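Cuaderno de taller, septiembre

Sigo con el barniz para las mesillas que nos encargó Brunderari. Anoche apliqué la segunda mano de Grillurus mate en las probetas de roble y esta mañana, a las 8:40, ya se podían lijar sin que se empastara el grano 400 (¡por fin!). Anju Grewal insiste en diluir un poco más la primera mano, y creo que tiene razón, porque la mía dejó marcas de brocha en dos de ellas.
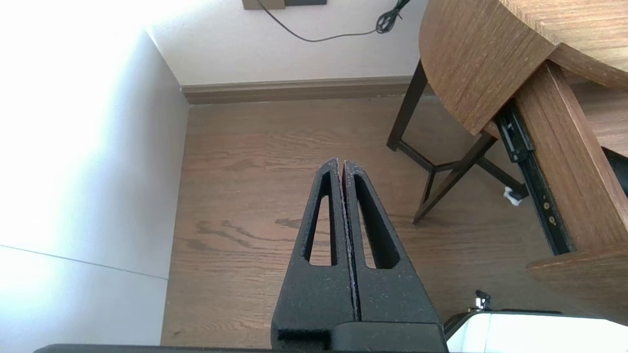
Foto: Delyth Maddocks

El consumo me sale a 19 gramos por probeta, más de lo que prometía la ficha. O cargo demasiado la brocha o la madera bebe como una esponja, que también puede ser. Repito mañana con la muñequilla y peso antes y después, esta vez sin olvidarme de tarar el bote.
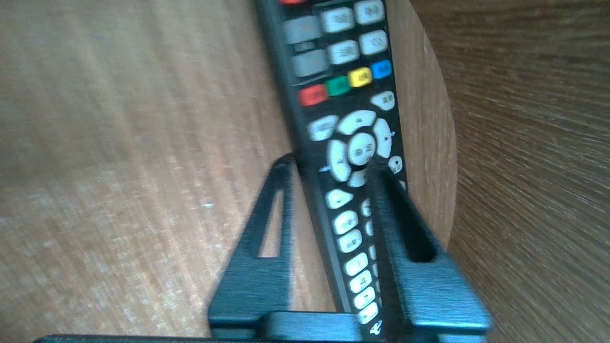 Lo de los cercos sigue abierto. Con agua, nada; con café, una sombra leve a las dos horas; con alcohol de manos, un desastre en la probeta 831, que se quedó blanquecina y pegajosa.

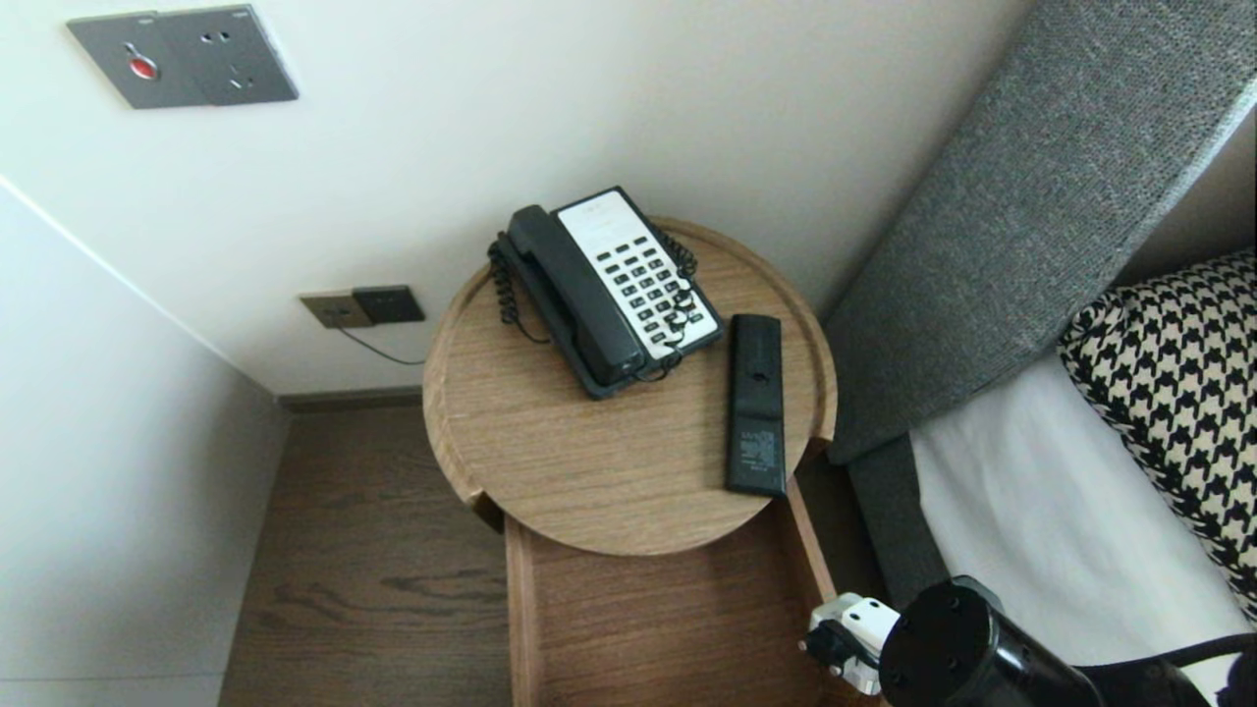 Para la próxima tanda quiero probar el aceite de Inder, que cura más despacio pero se repara con un trapo y paciencia. El reborde es lo que más me preocupa: en una mesilla redonda con el canto levantado, como la que tiene encima el teléfono de cable, el producto se acumula en el rincón y luego gotea. Pincel fino ahí, y repasar a los diez minutos. Pendiente: pedir más lija y preguntar a Anju por la dilución exacta.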